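Cutting board stays damp underneath and is starting to cup

Posted in Kitchen > Surfaces and Boards
5 September 2019

Vototham
I have a wooden board, 17 inches long, used daily for bread and citrus. After washing I lay it flat on the counter. The underside is still damp the next morning, and the board now rocks on two corners. I oiled the top face twice. Is it ruined, or can it be flattened?

Seok
Throw it out and get plastic. Mine goes in the dishwasher.

Godelieve Nijs
It can usually be recovered. Cupping comes from a moisture difference between the two faces. The wetter face swells and the board bows toward the drier one. You oiled only the top, so the bottom takes up water faster.

Wash both faces, even if you used one. Wipe, then stand it on its long edge with air on both sides. Leave it like that for a few days before judging the shape. If it still rocks, lay it with the hollow side down on a slightly damp towel overnight and check it in the morning. Then oil both faces and all four edges with food-grade mineral oil. End grain takes the most.

Lemon juice left to dry will dull an oiled surface. Rinse after citrus and before cutting bread, or the bread picks up the taste. 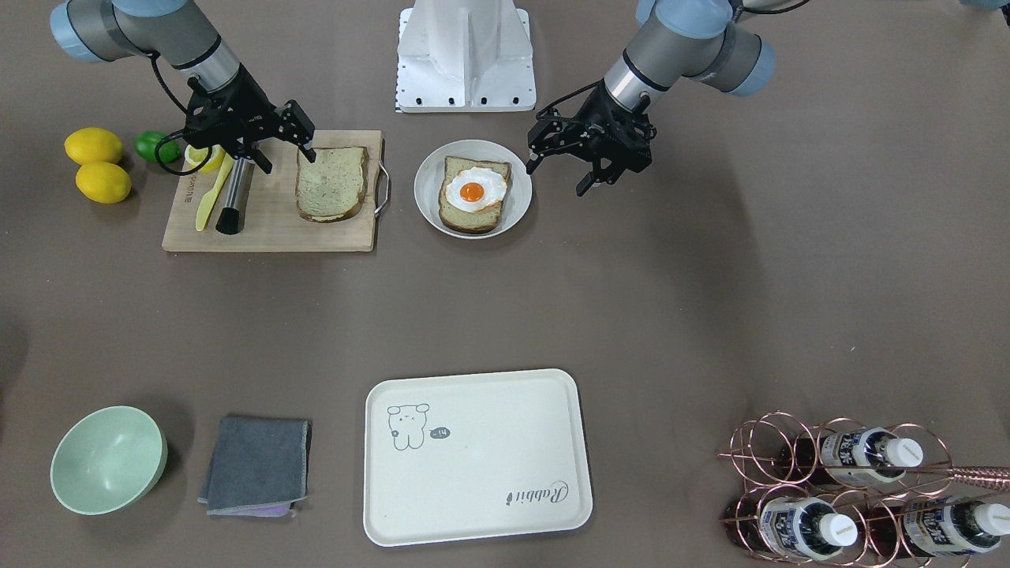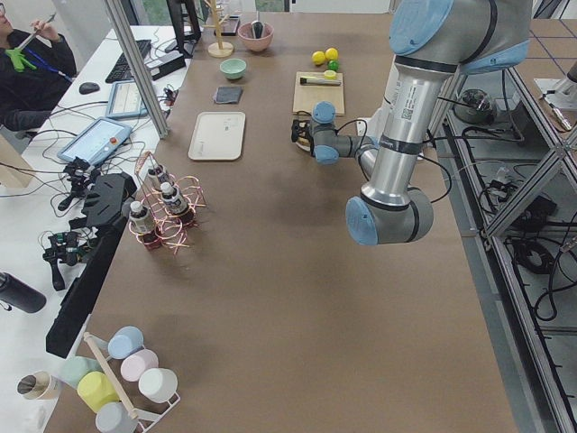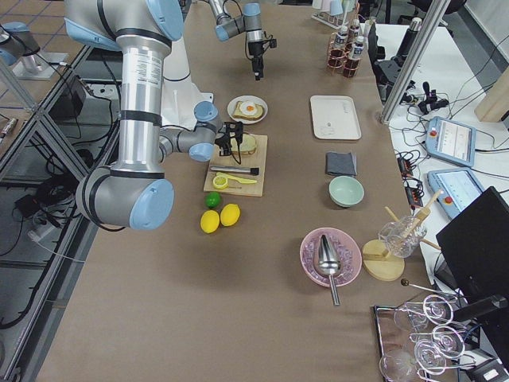

Cutting board on a brown-topped table, three views

Gallo
Edge drying fixed mine. I skipped the towel step. Don't use olive oil, it goes rancid.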